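Gotmont 机器人开放日随记
2023年9月14日 星期四　文／Telma Ocampo
分类：图集 > 出门走走 > 机器人与自动化

先交代一下：去 Gotmont 看开放日这件事，我念叨了快半年。Gotmont 是 Brurkuvside 那边的一家机器人工作室，平时大门紧闭，一年就开一次门让外人进去转。去年我报名晚了没抢上，今年链接一出来我就点了，还顺手把 Aba Zakaria 也给报上了（她当时正在开会，回我一个问号，后来又回了一个“行吧”）。

照片没挑得太细，话倒是写了不少，想到哪儿说到哪儿，大家随便看。

从 Raserside 过去要先坐火车，再换一趟公交，公交在一片仓库中间绕来绕去，绕得我都怀疑坐反了。下车的地方连个站牌都歪着，路对面是一家卖轮胎的，旁边一扇灰色的门上贴了张打印纸，写着“开放日请往里”。我们俩对看一眼，往里走。进去以后是一条很长的走廊，尽头忽然亮堂起来，有咖啡味，有人在笑，还有一种很轻的电机声，嗡一下，停一下，又嗡一下。我当场就高兴了！

签到的桌子后面坐着 Ewurabena Dankwa，我们邮件里聊过好几回，第一次见真人。她给每个来的人发一张挂绳的名牌，让自己拿马克笔写名字。今天一共放进来 200 个人，分上午和下午两拨，我们是上午的。她提醒我们，别一进门就往最热闹的地方挤，先去走廊左边那几间小的，“那里的人有空跟你讲话”。这条建议真是好，后面我会说到。

我先把大厅的部分讲完。大厅里摆的是会走的那种，轮子底盘上竖着一根杆子，能送水，能跟人，小朋友围了一圈又一圈。有个小男孩站在它正前面不让路，它就停下来等，小男孩往左它往左，小男孩往右它往右，孩子爸爸笑得直不起腰。好看是好看，可是这种东西我在机场和饭馆里都见过，站了一会儿就想往别处溜。Aba 倒是看得津津有味，她做的是仓库排班，脑子里转的全是“这玩意儿堵在过道里怎么办”，抓着一位工程师问了很久，问到对方把自己的水杯放下来给她画图。

我就自己先去了左边的小房间。

第一间是修夹爪的。墙上挂着一排一排的手指，硬的软的、长的短的，桌上有个大铁盒子，里面是用坏了的，磨秃的、裂开的、缺了一个角的，随便翻。我翻得很起劲，感觉比看新的有意思多了。负责这一间的是 Amancay Carrasco，她说话很快，手也很快，一边跟我聊一边把一根坏手指从夹爪上拆下来换新的，眼睛都不怎么看。我问她最常坏的是哪里，她说是指尖内侧那一小块，东西滑出去的时候会蹭，蹭久了就光了，光了就更容易滑。我问那怎么知道该换了，她说听声音。听声音！我以为她在开玩笑，她就真的拿一新一旧两根在桌沿上敲给我听，新的闷一点，旧的脆一点。我听了几遍，觉得自己好像听出来了，也可能没有。

第二间在做线缆。我以前从来没想过一只机械臂的线要怎么走，绑紧了胳膊转不过来，放松了又会甩来甩去挂到东西。屋里有块白板，上面画满了各种弧线，每条弧线旁边写着日期和一个小小的哭脸或者笑脸，哭脸明显比较多。有位年轻的实习生给我看他们用的小卡子，往胳膊上一扣，线就从里面穿过去，能滑动又不会跑。我说这不就是窗帘环嘛，他愣了一下，说他妈妈也这么讲。

然后就是我最想说的第三间了。

第三间比前两间都安静，门口挂着“双臂桌面操作”的牌子，里面有一个浅色的隔间，两只胳膊装在桌子前沿的一根横梁上，左右各一只，朝着桌子当中伸。带我们看的是 Cecilia Bonsu，她在 Gotmont 待了 3 年，一直在弄双臂。她讲得特别慢，讲一句就停一停，等大家看清楚了再往下讲，我很喜欢她这种讲法。她说一只胳膊能干的事情其实已经很多了，把东西从这儿拿到那儿，一只就够；可是人在家里做事，大部分时候两只手都在忙，一只扶着，一只拧；一只捏住，一只撕开；自己做的时候根本不会注意到。我站在那儿偷偷比划了一下拧瓶盖，还真是，左手一点没闲着。

她还说，两只胳膊麻烦就麻烦在中间那一小块地方。各干各的时候相安无事，一旦要凑到一起，你让我我让你，谁先到谁等着，角度差一点点手腕就顶上了。他们组里管那块地方叫“门口”，跟两个人同时要过一扇窄门一个道理。我听到这里就往前凑了凑，鼻子都快贴上去了（Cecilia 很客气地请我退后一步）。
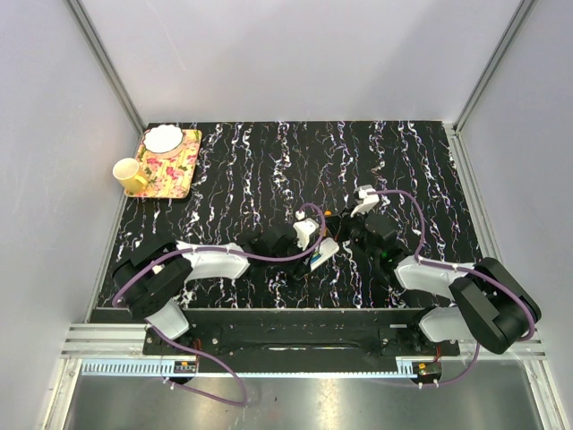

退后一步以后反而看得更明白。Cecilia 接着讲，他们训练用的办法是人先来做，操作的人在旁边握着一对手柄，手怎么动，里面的胳膊就跟着怎么动，全程录下来，一遍又一遍，同一件事要做很多遍。我问很多遍是多少遍，她说看任务，拿她手头这一组来说，录满 300 遍才算一批，录完再拿去训练，训练完让它自己来，不行的话就回头看看是哪里录得不好，再补。我心想，300 遍把东西拿起来又放下，换我早就睡着了。她大概看出来了，笑着说大家轮流的，一个人做久了动作会变懒，变懒了机器也跟着学懒，学得还特别快。

这句话我回来的路上想了好久。机器学到的是你那天的手，你困了它也记住你困了的样子。Cecilia 说她能从回放里看出是谁录的，有的人抓之前总要在上方悬一下，像在想事情；有的人下手特别干脆，但是放的时候会轻轻抖一抖。她自己呢，据说喜欢绕一点点弯，从侧面过去。我问为什么从侧面，她说不知道，从小拿杯子就这样。

旁边有位老先生问了个我也想问的：为什么非得用家里的那些杯子盘子，弄点方块圆柱不是更好控制吗？Cecilia 说方块他们早就玩够了，方块的好处是怎么拿都差不多，坏处也是怎么拿都差不多。家里的东西各有各的脾气，杯子有把手，把手朝哪边就决定了从哪边下手；盘子是扁的，边又浅，手指塞不进去；托盘上要是印了花，摄像头有时候会被花纹带跑，把图案的边当成东西的边。她说组里的人现在逛二手店都不看衣服了，专门往餐具那一排钻，越花的越要买回来。我一听，这不就是我外婆家的碗柜吗，外婆要是知道她那一柜子花花绿绿的宝贝能派这种用场，不知道会高兴成什么样！

桌面也有讲究。我一直以为实验室的桌子就该是白的或者灰的，Cecilia 说他们会换，隔一阵子换一种，素的、木纹的、石纹的，免得机器只认得一种桌子，到了别人家厨房就傻掉。刚换的那几天成功率总要往下掉，大家心情也跟着往下掉，Amancay 就会从隔壁端饼干过来（这是 Amancay 后来自己告诉我的，Cecilia 没提饼干的事）。

现场演示的时候我一句话都没说，真的，大气都不敢出。我知道它听不见，可是一屋子人都安静下来，你也就跟着安静了。胳膊动起来比我想的要慢，很有耐心的那种慢，走到一半会停顿一下，不知道在等什么，然后又继续。中间有一次没抓稳，东西滑开了，它自己退回去，重新来，第二次抓住了。人群里有人“哦——”了一声，然后有人鼓掌。我也鼓掌了，鼓得还挺响。

Cecilia 反倒对滑开的那一下更有兴趣，她马上扭头跟操作台那边的同事说了句什么，那边记了一笔。后来我问她记的什么，她说记的是时间，回头好把那一段调出来看。她说开放日这天最有用的就是这些，平时在里面关着门测，灯光是固定的，人也是那几个人，今天门口一会儿有人走过一会儿没人，玻璃上全是影子，什么都在变，正好看看它慌不慌。我说那它慌了吗，她想了想，说有一点。

这时候 Aba 终于从大厅那边过来了，手里攥着一张画满箭头的纸，满脸放光。她一进来就问了个很 Aba 的问题：要是一只胳膊坏了，另一只还能不能接着干？Cecilia 说好问题，目前不能，目前一只停了另一只也停，为了安全。Aba 说那你们的排班就等于两个人永远要一起请假，屋里的人都笑了。后来她俩聊得热火朝天，我插不上嘴，就去倒咖啡了。

咖啡是免费的，要夸一夸，不是那种保温桶里放了一早上的。茶水间的墙上贴着员工自己画的漫画，画的是一只机械臂想给自己挠痒痒，够不着，另一只过来帮忙，两只缠在一起，最后一格是一个人拎着剪线钳走过来。底下签名是 Owusu，我还以为是哪位同事的名字，问了才知道 Owusu 是他们内部那套控制软件的名字，漫画是大家轮流画的，统统签它的名，画得不好也赖它。我觉得这个办法可以推广到我们办公室。

中午休息前有一个让大家上手试的环节，要排队。手柄握在手里比我想的轻，跟着你的手走，没有延迟的感觉，但是——怎么说呢——你会发现自己原来不知道自己的手在干什么。我平时拿杯子，伸手就拿了，想都不想，握上手柄以后忽然就不会了，左手该往哪边让，右手该转多少，全得一点一点想。带我试的还是 Cecilia，她让我别盯着胳膊，盯着要拿的东西看。我照做了，居然好了一些。再后来我一得意又去看胳膊，马上又乱了，跟刚学骑车的时候盯着前轮看一个毛病。

我总共试了 3 次，前面的都不好意思讲，最后一次把东西挪过去了，挪得歪歪斜斜，放下的时候还蹭了一下桌子，可是挪过去了！后面排队的小姑娘给我比了个大拇指，然后轮到她，她一把就成，干净利落，还冲我笑。Cecilia 说小孩子普遍学得快，打游戏打出来的，也有可能是不怕出丑。

Aba 试的时候非常严肃，嘴抿得紧紧的，像在拆炸弹。她的动作慢得吓人，但是特别稳，一点都不抖，Cecilia 在旁边看了一会儿，问她有没有兴趣来做兼职操作员。她说要考虑一下。我以为是客气话，结果回程的火车上她真的在查从她家到 Brurkuvside 怎么坐车最方便，还问我早班公交准不准点。

再补几件零零碎碎的。

停车场很小，开车去的朋友要早到，或者停在轮胎店后面那条路上，走过来几分钟。轮胎店老板人很好，还给我们指了近路，穿过一道小铁门就到了，比走大路快得多。

小房间里可以拍照，操作台的屏幕不让拍，门上写着，请大家遵守。大厅随便拍。

讲解有点吵的时候可以往房间里面站，站门口的话走廊的声音会盖过去，我前两间就吃了这个亏，有些话是靠猜的。如果上面哪里写错了，比如那个听声音换手指的事，欢迎懂行的朋友留言纠正我，Amancay 本人要是看到了更欢迎。

纪念品有贴纸，有一个小小的塑料手指钥匙扣，是用退下来的废件做的，边上磨得毛毛的，捏起来手感很怪，我拿了一个挂在包上，今天早上同事问我那是什么，我讲了十分钟，他大概后悔问了。

还有人在签到处问下一场是什么时候。Ewurabena 说十一月打算再办一次小的，只开左边那几间，不开大厅，人数也会少，名单从今天来过的人里面先问。我已经跟她说了要去。Cecilia 说到时候桌面应该又换过了，餐具也会换一批，她在攒，家里阳台上已经堆了两箱。我答应给她带一只外婆的旧碟子去，边上有一圈金线，反光反得厉害，她一听眼睛都亮了，说就要这种，越反光越好。

碟子我昨晚翻出来洗干净了，用报纸包着搁在鞋柜上，免得到时候忘了拿。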